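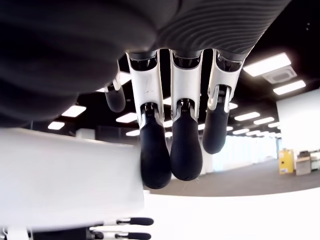

Panel Finisher and Packer — Harnby Shelving, Trillholm
Two openings, day shift, permanent after the trial period

We're looking for two careful, good-natured people to join the finishing and packing room at our Trillholm shop. If you're the kind of person who wipes down the counter and then bends over to check it against the light, we would very much like to hear from you!

Harnby makes shelving and cabinet parts for homes, small stores and the occasional library. Most of what leaves this building is plain white panels for the Peveo range, and plain white is a lot less forgiving than people expect. Every smudge, nick and stray hair shows up on it, and the customer will find it in the first five minutes, usually right after the screws are in. So each panel gets looked at by a person before it gets wrapped, and we'd like that person to be you.

What the days are like

You'll start at 7:30 with coffee (ours is decent, and there's tea for those who prefer it) and a quick talk about which orders are going out. After that you'll spend most of the morning at the benches. Panels come over from the cutting side, and you'll wipe both faces, run a gloved hand down all the edges, and set aside anything chipped or cloudy. The good ones get corner guards, a sheet of foam and a sleeve, and then go into the carton with the hardware bag. We pack 3,000 panels in a normal month and a fair number more in September, when everybody seems to be moving house at once.

Afternoons are more of a mix. You might be building cartons, filling hardware bags, mending a pallet, or putting together a sample cabinet for the front counter. The last half hour goes to tidying, and we do take it seriously — foam offcuts in the blue bin, cloths in the wash, benches clear, knives back on the board with their covers on.

The Vasiliu bench, named for the shop it was bought from years ago, is the long one at the back, and it's where new people learn. You'll share it with somebody experienced for your first 10 shifts. Please don't worry about being slow in that time. Everyone was slow, and a couple of us were very slow, and we would much sooner have you ask the same thing four times than send out a cabinet side with a dent in it.

Who we'd love to meet

No experience in furniture is needed. We've hired people from bakeries, school kitchens, a plant nursery and a dry cleaner's, and they have all done well. What does matter is a light touch, decent patience, and eyesight (with glasses or without) good enough to spot a pencil mark. You should be able to stand for a good part of the day, though there are stools at every bench and you're welcome to use them. The biggest panels are 84 inches long and always go in pairs of hands, so please be comfortable lifting with a partner and talking to them while you do it.

It helps if you can read a packing list and write a clear note. If English isn't your first language, that's quite all right.

Hours, pay and the rest

The shift runs from 7:30 to 4:00, with a half-hour lunch and a break on either side of it. Pay is hourly and we'll tell you the rate on our very first phone call, before you've ironed a shirt for anyone. You'll get paid time off, shoes and gloves, a locker, and a staff discount on shelving, which has led to some extremely organized garages among the crew.

The building is a short walk from the Trillholm bus stop. Parking is free, but the lot fills up, so try the side along the fence first.

How to apply

Send us a short note with your name, a phone number and a few lines about a job you've done carefully, paid or not. Refinishing your aunt's dresser counts. A resume is fine if you have one handy, but please don't write one just for us. You can also stop by the front counter any workday before 3:00 and ask for an application card.

We'll be reading notes through the end of June and calling people as we go. Everyone who is called gets to come in and spend an hour at the benches with us before deciding anything, and we pay for that hour. Wear closed shoes and leave your rings at home, please, as they scratch the panels.

Shared 84 times | 2 comments

More from Harnby
Weekend counter help, Trillholm
Driver's helper, local deliveries
Caring for your Peveo shelves
Seconds and offcuts sale: what to bring

Contact the shop | © Harnby Shelving | Back to top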